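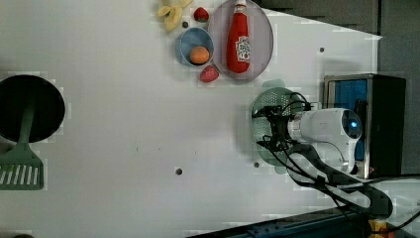 Where does everyone keep the ketchup?

tinpot65
Settle something for me. I've just moved into a flat with a galley kitchen, 2 cupboards and no larder. My sister says ketchup goes in the fridge, full stop. Mine lives wherever I last put it down, which at the moment is flat on its side across the big oval plate, with the strawberries and the banana getting in on the act. Is that bad??

Flurkik
Fridge once it's opened. Also stand it on its lid, life's too short for shaking.

marrow_mo
Cupboard! Cold ketchup on hot chips is horrible and I won't be argued with. We get through a bottle in 18 days anyway (yes, I wrote the date on one).

Flurkik
18 days in a warm cupboard in July though? No thanks.

marrow_mo
Still here, still eating chips.

gasmark2
Never mind the ketchup, is that a peach or an apricot in the blue bowl? If it's still hard leave it out, and once it gives a bit, eat it or chill it. And I'd do something with that peeled banana sharpish. Straight in the pan with butter, lovely.

tinpot65
Ooh, the green-handled pan is my favourite thing in the kitchen so I might well do that. Spatula matches and everything!

hobnob746
Going against the grain here but I'd put the strawberries in the fridge before I worried about any sauce. Don't wash them till you want them or they go furry.

marrow_mo
Strawberries yes. Ketchup never.

tinpot65
Right, I'm trying the fridge door for a fortnight. Sister is being unbearable about it already.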